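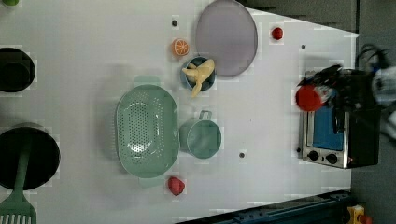

Quantas vezes preciso de mostrar a mesma tarefa ao braço antes de o deixar tentar sozinho?

Para uma tarefa curta de pegar e pousar, conte com cerca de 90 demonstrações completas. Menos do que isso costuma dar movimentos hesitantes à chegada ao objeto, e muito mais só compensa quando se muda a disposição da mesa de forma a trazer situações realmente novas.

Secção 3 – Mostrar uma tarefa por comando à distância

Esta secção parte do princípio de que já montou o braço e o punho de comando Sitel e de que fez a verificação dos eixos explicada na secção anterior. Se ainda não a fez, volte atrás com calma, que são poucos minutos e poupam-se muitos aborrecimentos depois. Vamos trabalhar com a bancada de cozinha, com loiça e alimentos de brincar, que é a nossa preferida para começar: as peças têm formas muito diferentes umas das outras e obrigam a mão de quem comanda a pensar em cada aproximação.

3.1 Preparar a mesa

1. Escolha uma única tarefa e escreva-a numa frase, tal como a diria a outra pessoa: «pegar no tomate e pousá-lo em cima do forno», por exemplo. Essa frase vai acompanhar todas as demonstrações da série, por isso convém que fique bem à primeira.

2. Disponha as peças. Deixe livre o caminho entre o ponto onde se agarra e o ponto onde se larga, mas não arrume tudo em fila, como numa montra. Uma mesa um bocadinho desarrumada ensina mais.

3. Verifique se as peças que a tarefa vai usar ficam ao alcance da garra sem o braço se esticar por completo.

4. Abra o programa Savunton, crie uma série nova e cole a frase no campo Tarefa.

Nota: o Savunton guarda a posição de repouso do braço na primeira demonstração da série e espera encontrá-la igual em todas as outras. Se mudar o braço de sítio a meio, feche a série e abra outra.

3.2 Gravar a primeira demonstração

1. Segure o punho de comando numa posição confortável, com o cotovelo apoiado. Vai passar ali um bom bocado e o cansaço nota-se nos dados.

2. Carregue no botão lateral durante 3 segundos, até ouvir o sinal. A partir desse momento, o braço segue a sua mão.

3. Aproxime a garra por cima do objeto, devagar, e pare um instante antes de fechar. Esta pequena pausa parece coisa de nada, mas ajuda muito o modelo a perceber onde acaba a aproximação e onde começa o gesto de agarrar.

4. Feche a garra com suavidade. Levante a peça a direito antes de a levar para o lado.

5. Pouse, abra, suba e regresse ao repouso. Carregue uma vez no botão lateral para terminar.

Cuidado: mantenha as mãos fora da área de movimento enquanto o punho estiver ativo, mesmo que uma peça caia e dê vontade de a apanhar logo. Termine primeiro a gravação e só depois mexa na mesa.

3.3 Variar as posições

Quando já tiver 16 demonstrações boas, comece a mudar coisas – primeiro o objeto principal, depois os vizinhos. Desloque-o um palmo, rode-o, troque-o de lado com outra peça. Um escorredor com pegas, uma caneca com asa ou uma taça com uma banana dentro são bons vizinhos, porque obrigam a contornar relevos.

Se quiser passar a outra tarefa, por exemplo com o frasco de ketchup deitado em cima do forno, abra uma série própria. Um objeto comprido e deitado pede que a garra rode antes de descer, e misturar os dois gestos na mesma série confunde o treino.

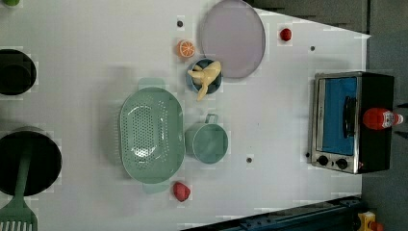 Baek comentou na página deste manual que, no seu caso, o que mais custou foi perder o hábito de corrigir a mão no último instante: «andei dias a gravar aproximações aos ziguezagues e o braço aprendeu-os todos, direitinhos». Acabou por apagar a série e recomeçar com movimentos mais lentos, e aconselha a rever as primeiras gravações antes de fazer as restantes.

É um conselho que subscrevemos, e para isso existe o modo de revisão.

3.4 Rever e limpar a série

1. Em Séries, abra a que acabou de gravar e escolha Rever.

2. Veja cada demonstração do princípio ao fim. Pode acelerar a reprodução, mas volte à velocidade normal no momento de agarrar.

3. Marque como Rejeitada qualquer gravação em que a peça tenha escorregado, em que a garra tenha tocado na mesa ou em que se tenha esquecido de regressar ao repouso.

4. Grave substitutas com a mesma disposição das peças.

Nota: as rejeitadas não são apagadas, ficam numa pasta à parte. Se aparecer o aviso 1739, a pasta está cheia e terá de a esvaziar à mão antes de continuar.

Com a série limpa, ligue o módulo de treino Ollberg e siga para a secção 4.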